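March 29, 2020

Trade desk notes, working from the spare room. Markets closed, inbox not.

Freight and customs

Spent the morning reconciling the Westitz shipment data against the customs extract. The two series diverge from December onward. Westitz books a consignment on the day the container is sealed, customs books it on the day the entry is cleared, and with vessels skipping calls the lag has stretched well past what my adjustment allows for. I had the lag fixed at 15 days. Changed it to a rolling estimate and reran the lot. The dip in export volumes is still there, but it starts later and is steeper.

Checked the weights as well. The base-year weights put far too much on bulk ore relative to machinery for a quarter like this one. Left them alone for now - a revision mid-quarter would break comparability with everything already sent out. Footnote drafted.

Tshepo Sithole rang from Bramthorpe about the container rates. Spot quote on the lane we track is 1155 a box, before surcharges. He thinks it holds as long as the lines keep cancelling sailings to match demand. I am less sure. Contract cargo is being deferred and some of it will turn up as cancelled orders in the next round of manifests. We agreed to compare figures again once the port authority labour roster is out.

Capital goods

Read the Ejigu order book summary after lunch. Domestic orders for factory automation are down on the previous quarter, export orders flat. The flat number looks odd until you see that it is in local currency, and the currency has fallen hard. Converted at the monthly average, export orders are down as well. Recoded the series in constant terms and labelled both versions so the error does not get made again downstream.

Cancellations are reported net, so there is no way to tell a quiet quarter from a busy one with heavy withdrawals. Wrote to Ejigu asking for gross figures.

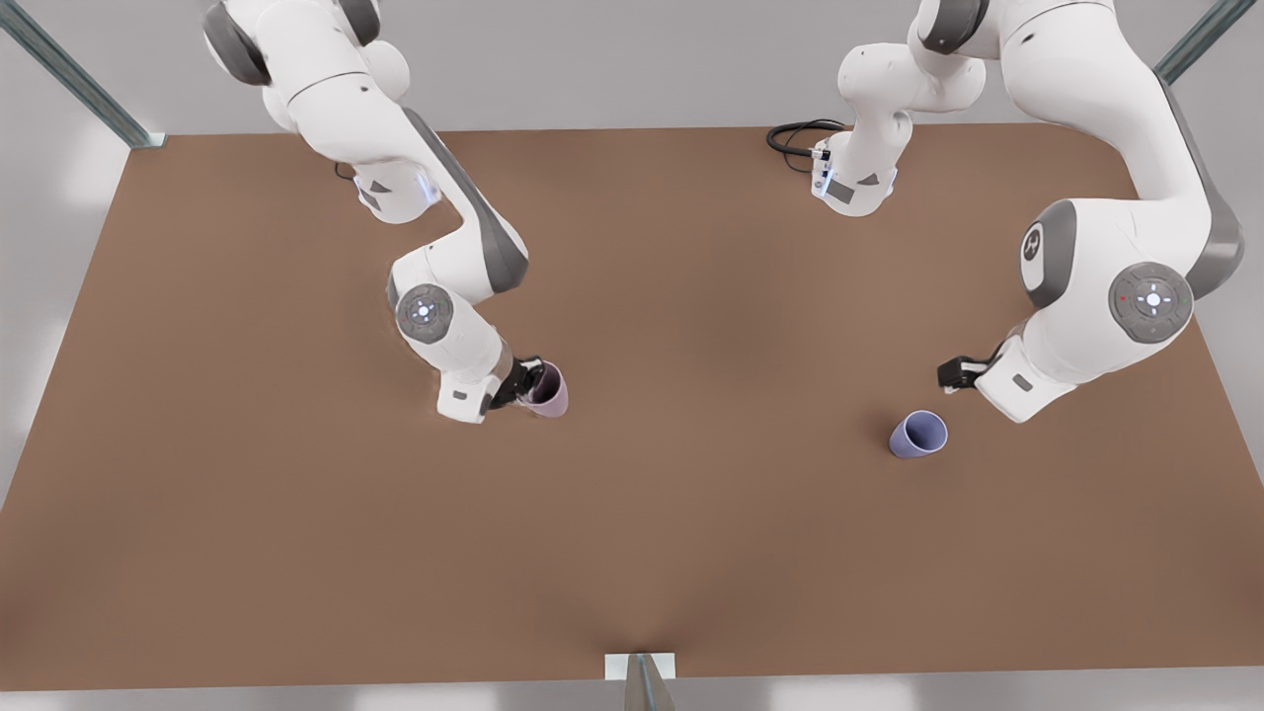 Hetus model

Two runs today. The first failed on a missing value in the import price column, my doing. The second converged, but the confidence band on the June quarter is so wide that the central estimate means very little. Trimmed the sample to exclude the last two observations and the band narrowed, as expected. Will report the full-sample version anyway.

To do: update the tariff schedule, recheck the seasonal factors for the late Easter years, send Tshepo the revised lag table. Printer is out of black ink. Cheque for the data subscription still on the desk, unsigned.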